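4. Hanging socks with the two arms
Warm up with the easy half of the chore. Picking up comes before clipping, and it teaches you how much patience Zurkow needs.
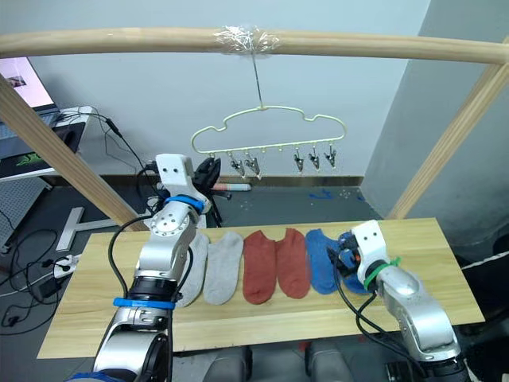

Grip is set in menu 96. Start low — thin knits bunch up — and watch one sock, like the blue one under the right gripper.

5. Lay out the pairs, toes toward you.

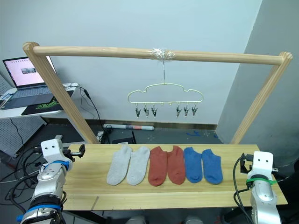 Fig. 9. Six socks under the hanger

6. Press Run.
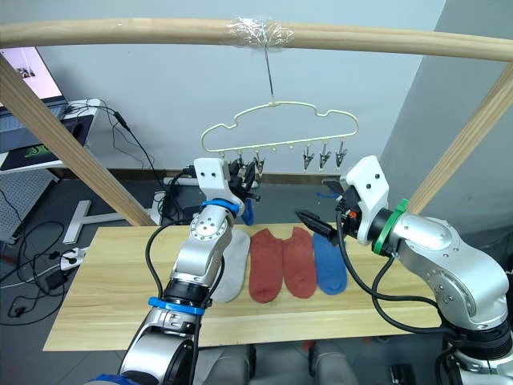 Clipping is still slow work. Keep your hands clear while a gripper is closed around the clips, as the left one is.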